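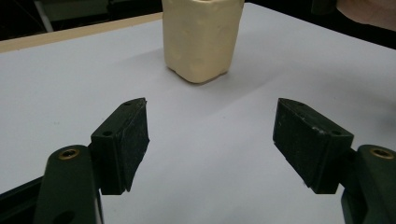 How do you stop a block of modelling clay going hard between sessions?

Press it back into one solid block, wrap it tightly in cling film and keep it in a lidded box away from radiators. One block has a lot less surface to dry out than a bag of scraps.

The steps below are for air-drying clay in a pale colour, which shows every bit of fluff. They also work for the oil-based kind, but leave out the water.

What you need
A smooth, wipeable table
A damp cloth and a dry one
Cling film
A box with a tight lid (I use a small Korberg one)
A small bowl of water

1. Wipe the table with the damp cloth, then the dry one. Pale clay picks up dust from any surface it touches. Wash your hands too, and take off wool jumpers.

2. Gather the scraps and throw away anything crumbly. Bits that have only gone leathery can be saved. Wet your fingertips, press the bits together and leave them wrapped for 10 minutes.

3. Knead for 2 minutes. Push down with the heel of your hand, fold and turn. If the clay cracks at the fold, add a few drops of water. If it sticks to the table, stop adding water and carry on kneading.

4. Shape the block. Pat it on each side in turn, then stand it on end and press down lightly. Rounded edges and a few dents do no harm, and the foot will usually spread slightly. Don't spend time getting it square.
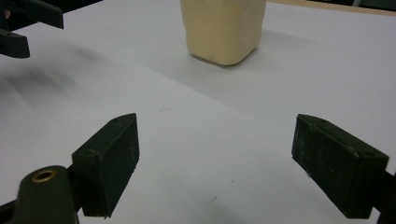

5. Wrap it. Lay the film flat, roll the block up in it and squeeze the air out towards the ends. Twist both ends and tuck them under. Add a second layer if you won't be using it for a week or more.

6. Box it and label the lid with the date you opened the packet. Zahira Sitompul, who shares my shelf, puts a folded damp tissue in hers. I tried that in April and got mould, so I leave it out.

If it has already gone hard
Break it up, cover with water and leave for 60 minutes, then drain and knead. Clay that has set right through won't come back.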